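Endilum Shared Building - users' meeting, August
Minutes (rough, typed up same evening)

Start 4:00, back meeting room. Soledad Cantero chairing and taking notes, so apologies for gaps.
Present: Wanurness (two people), Chou (one), Sikport (one, left before item 5), building office.
Apologies: upstairs print shop.

1. Last minutes
Read, agreed. One fix: the loading door code was changed before the bike rack went in, not after. Amended.

2. Matters arising
Bike rack - in, bolted. One bolt missing, office chasing.
Kitchen fridge - cleared out. Anything with no name on it went. Chou asked about a jar of pickled something, yes, that went too. Labels and pen now on top of fridge, please use.
Hall light still flickering. Electrician has been once, coming back. Carry over.

3. Waste bill
Bill for the quarter is $1,059. Last one was almost $140 lower. Hauler added a contamination charge, food and wet cardboard in the recycling. Wanurness asked if it can be contested. Office phoned already: no, they have their own record of the load.
Discussion, longish. Sikport does not want to split it evenly, they produce mostly pallet wrap and take it away themselves. Chou fine with even split this time only. Wanurness fine either way but wants it sorted before the next bill.
Agreed: even split this quarter. Office to come back with a by-floor split for next time.
Also agreed no more pizza boxes in the blue dumpster. Greasy ones go in trash, clean lids can be torn off and recycled.

4. Gray bins, ground floor
Main item, ran over.
Small stuff is ending up all mixed. Cans, wrappers, cups, odd bits, all in together. Cans worth keeping apart, deposit money goes to the coffee fund and the coffee fund is at $11.
Points made:
- crushed cans are OK for the hauler but not for the deposit machine at the store, it wants to read the code. So dont crush if you can help it
- crinkly wrappers are trash. Even the shiny ones. Wanurness thought they were foil, they mostly aren't (scrunch test: if it springs back it's plastic)
- cups: empty them first. Things get stuffed inside and then no one sorts them
- bins themselves are grubby and could use a wash. Office says hose is fine, scrub brush in the cleaning closet
Chou suggested colored lids. Sikport said lids get left on the floor, signs better. Short argument about signs. Signs won.

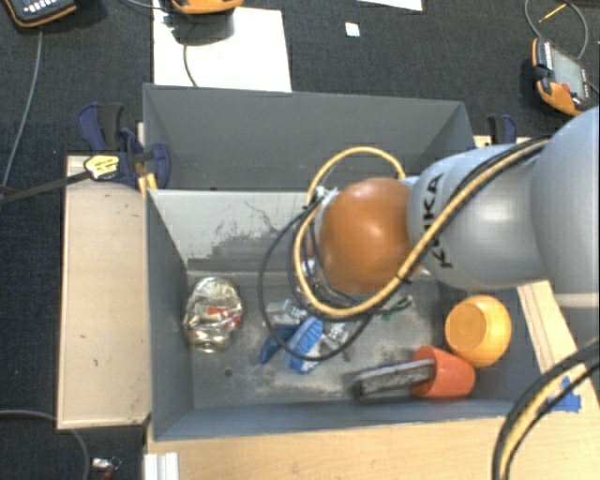 Item 4: gray bin with can, wrappers and cup in together.

Agreed on signs: one per bin, big letters, at eye level on the wall and not on the bin. CANS / WRAPPERS + TRASH / EVERYTHING ELSE. Wanurness will print, Chou has the laminator.
Question from Chou, what is "everything else". Left open. Send ideas to Soledad.
Bin wash: 4 people needed for an hour, sign-up sheet on kitchen door. Bring own gloves, the building ones are all left hands somehow.

5. Deliveries
Boxes left in the hallway again, blocking the fire door twice. Office reminded all that the hall has to be clear end of day. Wanurness asked for a shelf by the loading door. Office will measure up and get a price, no promise.
Sikport had left by this point, Soledad to let them know.

6. AOB
Coffee: machine needs descaling, Chou has the tablets.
Spare keys - two sets still out. Return to office pls.
Heating will be tested before the cold weather, radiators may knock a bit.

Actions
Office: by-floor split of waste bill, rack bolt, electrician, shelf price
Wanurness: print signs
Chou: laminate signs, descale coffe machine
Soledad: tell Sikport re hallway, collect ideas for third sign, sign-up sheet for bin wash
All: keys, labels on food

Closed 5:20. Next meeting same room, time to be confirmed by email.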